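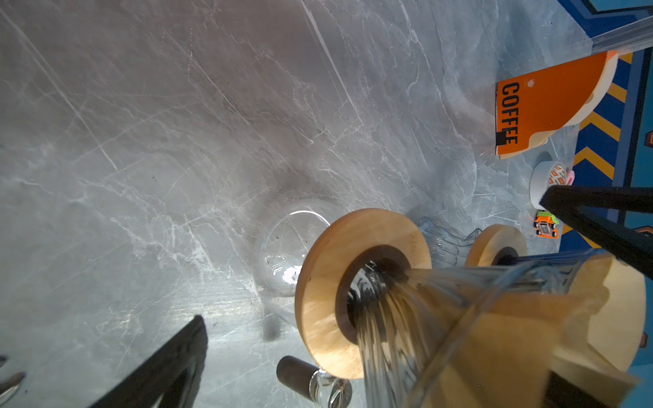

Vilho Savolainen
With respect, I cannot agree that the glass pieces should be stored with the wooden rings still on them. Our written guidance at Ivness has been to separate wood from glass before anything goes back on the shelf. Moisture held under a ring will mark the wood.

GrunierPantry
The guidance is noted. It was drawn up for the old set, however, and the rings on that set were varnished. Members who remove the ring after every use report more chipped necks than those who leave it in place. I would ask that the rule be limited to overnight storage.

Chia-jung Kuo
I have read both positions and propose the following for the shared coffee counter at Wullach, effective 1 Dec 2025.

1. Glass and wooden parts are to be washed separately. Wood is not to be soaked.
2. Rings may stay on during the day. They come off at closing.
3. Stoppers are to be laid on a cloth and kept away from the edge of the counter.
4. Paper filters remain in their carton. They are not to be moved into jars or drawers.

The fourth item follows the October review, when 42 filters were discarded because they had been left loose beside the sink.

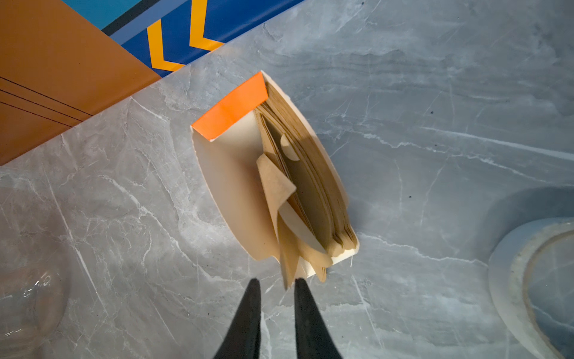 Filters should be taken one at a time and the remainder left standing on edge. A new carton is to be opened only when fewer than seven remain in the current one.

suominen_desk
Items 1 through 3 are acceptable to this office. Item 4 is not. A carton standing open on a counter collects steam and dust, and a lidded tin would be the better choice. We have used one for three years.

Vilho Savolainen
I support the tin. I withdraw my objection on the rings, provided item 2 is enforced at closing.

Chia-jung Kuo
A tin was tried at Wullach and the filters were bent to fit it. Item 4 stands for the present. Requests to amend it may be posted in this thread.

GrunierPantry
Please state the inside width of the tin.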